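Gripper trial FAQ

Which grippers are in the trial?
Two hand-held ones, the Gustero and the Haslam. Both have two fingers and weigh close to the same in the hand.

Who can borrow one?
Anyone on the Hendale home tasks list. Ask Stuart Inskip for a slot. Loans run five days, and the charger goes back with the tool.

How many picks do you need from me?
200 per gripper. Spread them over soft things, boxes and small hard objects. Mark a drop as a drop, even if you caught it on the second try.

Do I need to tidy the room first?
No. We want ordinary rooms, with the rugs, baskets and toys left where they are. Put away anything with a name or address on it.

Why does my video come out blurred?
You are swinging the tool too fast between picks. Slow down on the way to the object and open the fingers before you get there - not on top of it.

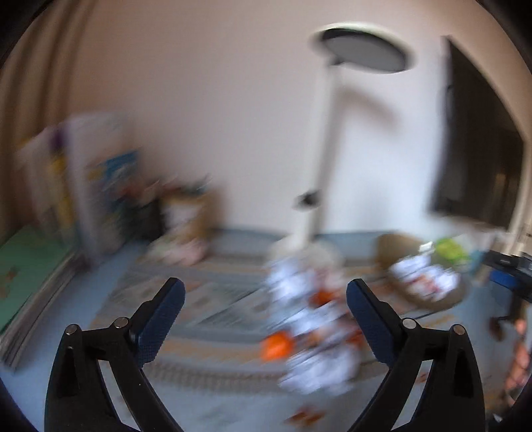

Turning on another lamp helps too, as the camera then uses a shorter exposure. If more than a few clips are still smeared, send them to Elsie Bloxham before you record the rest.

Can I change the finger pads?
Not during the trial. Worn pads get swapped when the tool comes back.

When will results be posted?
In September, on the Hostex page. Drop rates will be listed by gripper and by type of object.

Last updated 18 March 2026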